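Sorting a tub of salvaged electronics bits — how fussy do you get?

Forum: Bench, Shed and Garage > Storage and tidying
Thread started by wattlebird_jo

wattlebird_jo wrote:

Hi all, long-time reader, first time I've started anything in this section. I've inherited the parts stash from my uncle's repair shop in Tarndale and I'm slowly going mad with it. He never threw out a thing. Small circuit boards, wiring looms, plugs, switches, fans, lots of round LED boards out of downlights and who knows what else, all in two big storage tubs in no order whatsoever. I tipped one out on the weekend and counted 408 pieces before I gave up and made a cuppa.

What I'd like is a system I can stick to. At the moment I'm tossing up between:

- sorting by what it is (boards, harnesses, plugs, hardware)
- sorting by what it came out of (lights, printers, car stuff)
- sorting by whether I'll ever use it, and being brutal

I've got a decent bench, a few open bins and a free afternoon most weeks. What do you lot do?

solder_and_sook wrote:

By what it is, every time. You won't remember what it came out of by winter. I used to have a drawer called PRINTER and I'd open it looking for a two-pin plug and find a roller and half a kilo of springs.

Four groups to begin with and no more than that. Boards, wires, connectors, everything else. Only split a group when the bin gets too full to see the bottom of.

Ozan Kırmızıgül wrote:

I have to disagree a bit with solder_and_sook. I fix sewing machines and small appliances, and for me where it came from is the whole value of the part. A harness on its own is a piece of coloured string. A harness with a tag on it saying which machine, which year, which side of the motor — that one I can sell or use tomorrow.

If your uncle left any tags or writing on things, don't separate them from the part! I did that once with a box from a shop that was closing and I'm still sorry.

solder_and_sook wrote:

Fair enough for someone who fixes the same ten machines over and over. Jo's got a tub of mystery bits. There's no tag to keep.

Ozan Kırmızıgül wrote:

She hasn't said there's no tag. Jo, are there tags?

wattlebird_jo wrote:

Ha, a few! Some have masking tape with his handwriting, most of which I can't read. One says KARACA in capitals and I've no idea if that's a brand or a customer or a dog.

pelican_pete wrote:

I'd go brutal. My rule is if I can buy it new for less than the price of a pie, it goes to e-waste. You'll feel sick for the first half hour and then it's the best feeling in the world. I took 32 kilos to the recycling depot in December and I've missed exactly one thing, a little fan, and I got another for a couple of bucks.

ridgeline_mum wrote:

Pete, I can't do it. My hand just won't open over the bin.

What helped me with the small stuff was paper. I put a sheet of plain white paper down before I tip anything out. Tiny screws and those little plug ends show up so much better on it, and when you're done you pick up the paper, fold it and funnel the crumbs into a jar. I'd been sorting on a dark green mat for years and losing half of it.

wattlebird_jo wrote:

Oh, the paper is a good idea. My bench is covered in scratches and everything disappears into it.

tinkering_in_tassie wrote:

Second the paper, and put the paper in a tray with a lip. I've got an old steel one from a catering sale. Nothing rolls on the floor and if tea's ready you can carry the whole lot away mid-sort. I only ever put out a handful of bits at a time. If I tip the tub I lose heart and go and watch the cricket.

pelican_pete wrote:

A handful at a time? With 408 bits? You'll be there till next Christmas.

tinkering_in_tassie wrote:

You say that, Pete, but I finished mine. Fifteen minutes with a coffee before work, one tray, then stop. I did 133 harnesses in a fortnight that way and I didn't hate it.

The other thing is colour. Get all your bins the same. I had a mix of ice cream tubs and Wevia boxes and a biscuit tin, and my eye went to the biscuit tin every time, so everything ended up in the biscuit tin.

solder_and_sook wrote:

Open bins or lidded, though? I say open. A lid is where sorting goes to die.

ridgeline_mum wrote:

Open on the bench, lidded on the shelf. Dust is real, and so are my cats.

Ozan Kırmızıgül wrote:

For the wiring — please don't wrap it tight around your hand and tuck the end in. Loose coil, a soft tie in the middle, connectors all at the same end if you can. The crimps at the plug don't like being bent sharply and you won't know there's a break until you've fitted it and closed everything up. Bare boards I keep flat in antistatic bags, one to a bag, and I write on the bag BEFORE the board goes in.

pelican_pete wrote:

Agree with all of that, for the three harnesses you should be keeping.

wattlebird_jo wrote:

You're all very helpful and you all disagree, which I suppose I asked for. Can I ask about plugs? Do you cut them off dead looms and keep the plug, or leave the lot whole?

solder_and_sook wrote:

Leave at least a hand's length of wire on. A plug with no tail is no good to anyone without the right crimping tool, and the right crimping tool is never the one you own.

tinkering_in_tassie wrote:

What he said. I've got a Skenimar drawer unit with 43 little drawers and one of them is full of plugs with no tails. I can't use them and I can't chuck them. Learn from me.

wattlebird_jo wrote:

Update, Tue 22 January. I've gone with a mash-up of everybody. Steel tray, white paper, yellow bins all the same, and a few bits out at once like tinkering said. I'm sorting by what it is, but anything with Uncle's tape on it goes in a bag with the tape still on, so Ozan can sleep at night. Pete, I've started an e-waste box and there are things in it, I promise.

I still go back and forth on the round boards. Do they go in with the other boards or get their own bin? I've left them with the rest for now, and the looms and the loose connectors are getting a bin each. If the boards start piling up I'll split them like solder said. Second tub gets opened when the first one's empty and not a day sooner.

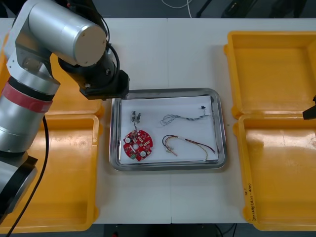 Oh, and if anybody can tell me what KARACA is, I've got three of them now.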